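Why Do Countries Watch Each Other's Airplanes?

The sky looks like one big space, but on a map it is sliced up like a sheet cake. The air above a country belongs to that country. A plane from somewhere else needs permission to come in, much as you need permission to enter your sister's room, and with the same sort of shouting if you skip it.

Take the tiny country of Lusitz. (Don't look for it on your globe. We made the globe-makers' job easier by leaving it in this story.) Lusitz has 19 mountains and no fighter jets. Its neighbor Skilter has 9 jets and likes to mention them.

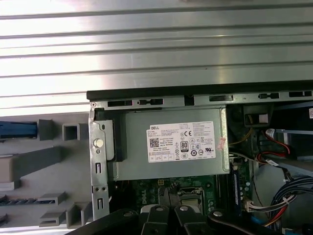

So the two signed a treaty, a promise between countries with a lot more pages. Skilter's jets look after the sky over Lusitz, and Lusitz lets them use its runway at Custstead.

Most days, pilots wait and drink cocoa. Then radar finds a plane that isn't answering its radio. A bell rings, the cocoa goes cold, and up they go for a look. Usually somebody has the radio on the wrong channel. The jets fly alongside, wave their wings, and show the lost plane which way to go.

Grown-ups call this air policing. There are no parking tickets.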